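A small thread about the window ledge in our flat, and how I try to keep it clear. It is long, sorry. I write slowly in English, so I write it all at one time and then post.

1/
We moved to Bemmont in February. The flat has one very nice thing, a window ledge of dark grey marble with thin white lines in it. The agent spoke of it for five minutes. Of the kitchen cupboards he spoke not at all, and now I understand him.

2/
There are three cupboards in the kitchen. One has the boiler inside. One has a shelf which is too low for a tall pot. So the third cupboard holds everything we eat, and what does not go in it walks slowly through the flat until it arrives at the ledge.

3/
In the first month the ledge had on it: a plant, the post, a lamp without a bulb, two bags of rice, my keys, and a box of screws from the bed. The bed is standing well. I don't know where the screws should be.

4/
My mother says a flat ledge is like a chair in the bedroom, it asks for things. She has a ledge also, with a lace cloth on it, and if you put down a cup there she looks at you until you take it again.

5/
In Gaton, where I lived before, the windows had no ledge at all, only a metal strip. I complained of it for years. I must say now that I never lost a letter in that flat.

6/
Then there is the question of the water. I know the water from the tap is good here. My husband does not like the taste and I am tired of discussing it, so we buy bottles. The shop at Skallilley is cheaper than the one on our street, and the bus 22 stops at the door.

7/
We carry them up by the stairs. The lift is under repair, the paper on it says 8/17/21 and no more words. Is it the day when it broke or the day when it will be good again? I asked the neighbour below and she also reads it every morning with hope.

8/
So when you come in with the water your arms are tired, and the ledge is exactly on the way. You put the bottles down "for one moment". I have done it myself many times, I don't blame only him.

9/
I measured the place one evening. Under the bench in the hall there is a free space of 80 cm long, and high enough for a bottle to stand. We had lived with this space for months and kept in it one umbrella.

10/
Now the rule of the house is that water lives under the bench. I take the bottles two at a time, one in each hand, holding by the cap. It is quicker than to fetch a bag, and I like to see the ledge become longer with every turn.

11/
Someone replied to my last thread that it is better to use a crate. Yes, I had a crate. It was from Org, the folding kind, and it cost 351 in our money with the delivery. It folded very well, also when I did not want it.

12/
I start always from the front and I leave the corner for the end. In the corner by the wall you must go slowly, the bottles stand close to each other, and if you pull one without looking the neighbour comes also. I learnt this at eleven in the evening, with a floor of tiles. The people downstairs are very polite people. 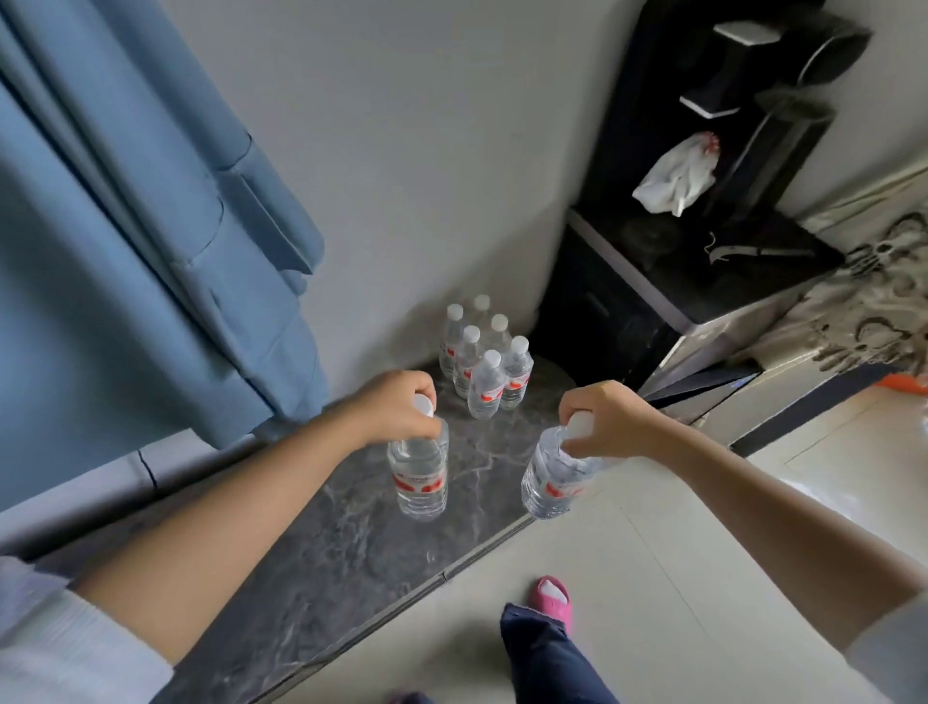 13/
The other thing is the curtain. Ours is blue, a light dusty blue, and I love it, but a wet cloth on the marble and a curtain that hangs near are not friends. I fold the curtain over the back of a chair before I wash, and I let it down when the stone is dry.

14/
For washing the marble: warm water, one drop of the soap for dishes, a soft cloth, then a dry cloth. No vinegar! In my family we put vinegar on everything, and I had the bottle already in my hand when I read that it eats the stone. The shiny part becomes dull and it stays dull.

15/
Lemon is the same. Also the spray for the bathroom, if it is the type against chalk. Please read the back of the bottle, even when the letters are very small.

16/
There is a thin line across our ledge where, I think, two pieces meet. Crumbs go to sit in it. I clean it with an old toothbrush, without pressing, and I have made peace with the last crumbs.

17/
Some of you asked if the sun is a problem for the water. I am not a specialist. On our water it is written to keep it in a cool place away from light, so a window is a bad home for it in any case. Under the bench it is dark and in summer it is a bit cooler.

18/
And we put the new ones behind and take from the front. My husband found this too much, like working in a shop. Last week I saw him on his knees in the hall, moving the old ones forward. I said nothing and went to make tea.

19/
What is allowed to live on the ledge now: the plant. The post has a nail in the hall with a clip. The rice went into tins above the fridge. The lamp I gave away with its box. The screws are still a question, at the moment they are in a cup.

20/
My last thread, the one on folding sheets, got 658 likes and I still don't understand why. I don't expect it for this one. But if you have a ledge of marble and a good idea for the ring from a flower pot, please write to me. I tried the soap two times and the ring is only a little lighter.

21/
Also if somebody in Bemmont needs a folding crate, it is free. You have to come up by the stairs.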